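Playtesters wanted for Petix (Android puzzle game, unpaid but not for nothing)

Rovbridge is looking for people to play an unfinished mobile game and tell us what is wrong with it. We have read plenty of calls like this one over the years, and most of them promise you'll be shaping the future of gaming. You won't. You will be playing the same 207 levels we have been staring at since last winter, and we would like you to find the ones that don't work.

Petix is a tile-sliding game for Android phones and tablets. You move coloured blocks along rails until the exits match. It is free to download, with one payment to open the second half, and we would like to keep it that way. We are told every few months that a game can't survive on Google Play without an energy timer and a shop full of gems. Perhaps so. We'd like to see it fail first.

Why we are asking strangers

Our last game, Hestden, was tested by friends and by friends of friends. They all said it was great. It went on sale and the reviews said the tutorial was too long, the music looped badly and the third world was a slog. All of that was true, and any one of our testers could have said so if they hadn't been eating our biscuits at the time.

So this time we want people who owe us nothing. If you liked Hestden, fine, but it won't help your application. If you gave it two stars, please do apply.

What you would be doing

The test runs for 5 weeks, starting in May. Each week you get a new build through a closed testing link on the Play Store. You play it whenever you like, on the bus or in bed, and fill in a short form by the end of the week. The form asks where you got stuck, where you got bored, and what made you put the phone down. It does not ask you to rate your enjoyment with smiley faces. We tried that and learned nothing from it.

We also want crash reports, battery complaints and anything that looks odd on your screen. A tidy bug report is lovely. "It froze on the one with the red corner" will do.

You do not need to finish the game. If you give up in the second week and tell us why, that is worth more to us than someone grinding to the end out of politeness.

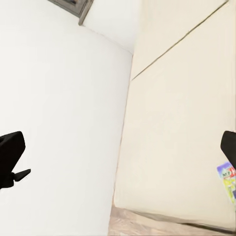
Who we are looking for

People who play games on their phone at least a few times a week. That can be chess, match-three, racing, tower defence or that one word game your aunt sends you. We are not after experts, and we are a little wary of people who describe themselves as hardcore.

You need to be 18 or over, live in the UK or Ireland, and own an Android device that is yours to install things on. Older and cheaper phones are very welcome. Everything runs nicely on the phones in our office, so we no longer trust the phones in our office.

There is no iPhone version. There may be one later. Please don't apply on the strength of it.

We would also like to hear from people who are colour-blind, who play one-handed, or who use larger text. Our colour-blind mode was put together from guidelines and we doubt it is as good as we think.

What you get

The full game unlocked for good, your name in the credits if you want it there, and a copy of the soundtrack. There is no fee. We went back and forth on this, and if that rules it out for you we understand completely.

What you will not get is a job. Some studios hint that testing is a way in. We are a very small company, we are not hiring, and we don't want anyone filling in forms at midnight in the hope that we might be.

Your data

The test build records which levels you open, how long you spend on each and whether the game crashed. It doesn't touch your contacts, photos or location. The forms are handled for us by Rastogi, who also run our mailing list, and you will not be put on that list unless you tick the box. Test records are deleted when the game is released.

You will be asked to agree not to post footage of the unfinished game. You may say whatever you like about it once it is out, including that it is bad.

How to apply

Use the form on the Petix page of the Rovbridge website. Tell us what device you have, what you have been playing lately and, in no more than 1000 characters, about a mobile game you deleted and why. We read that last answer first. Please don't write it with one eye on what we might like to hear.

Applications close at noon on the last day of April. We will reply to everyone, including those we can't take, though it may be a short reply.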